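Project Report: Taking Apart Old Office Equipment for Parts
Course: Product Maintenance and Recycling, autumn term
Group: Helmi Juntunen, Eetu Rantala, Ivars Ķēniņš
Supervisor: Teemu Pesonen

1. Background

Our school in Tultolthorpe receives discarded equipment from local offices every October. Most of it goes directly to the recycling firm Vuorinen. The purpose of our project was to study if some parts can be saved for the teaching workshop before this. We had a budget of 100 euros, and we used 92 of it, mostly for screwdriver bits, storage boxes and cleaning cloths.

2. Work place

We worked at a wooden surface and kept the cables, the packing material and the parts close to us. At the beginning we did not plan the order well, and this made the first part of the work slow. Long black parts took much space and they had to lie diagonally.

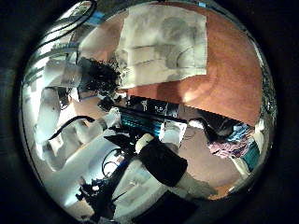 After the first afternoon we agreed on simple rules. Small screws go to a box with a lid. Cables are sorted by connector and not by length. Every part which is not identified gets a paper note with the name of the student who removed it. Elsa Miettinen from the parallel group lent us her Deltano label list, and we followed it with small changes.

3. Taking apart

We started always from the outer panels. In the manual it was advised to remove the screws in pairs, but in older equipment the screws are often of different lengths, so we drew a map of their places first. The clips were more difficult than the screws. Two of them broke because we pulled in the wrong direction.

Gears and discs need special attention. Their order on the shaft is easy to forget, and a gear which is put back the wrong way can look correct. 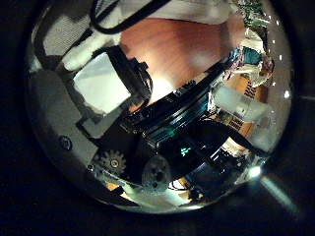
For this reason one student removed the parts and another wrote down the order. It felt too slow in the beginning, but later we noticed that we did not need to guess anything. Old grease was wiped off with a dry cloth before the parts were stored.

4. Protection of surfaces

The wood gets scratches easily from metal edges. We put fabric under the heavy parts when it was possible, and pieces of foam between the panels. The fabric must be shaken after each session, otherwise small screws stay in the folds. 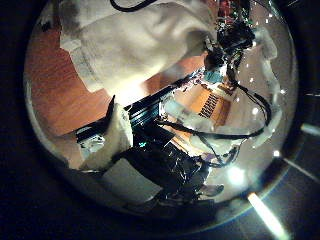

We also tried the thin plastic mat sold under the name Vumis, but the parts slid on it and we stopped using it.

5. Results

The saved parts weigh over 15 kilograms together. The most useful for the workshop are gears, shafts and cables with whole connectors. The plastic covers were not useful and they were sent to Vuorinen with the remaining material.

6. What we would change

The screw map should be made on a bigger paper. We would also reserve more time for cleaning, which took one full afternoon in the end. The parts list and the screw maps are in the workshop folder, and the next group can ask Eetu Rantala for the original drawings.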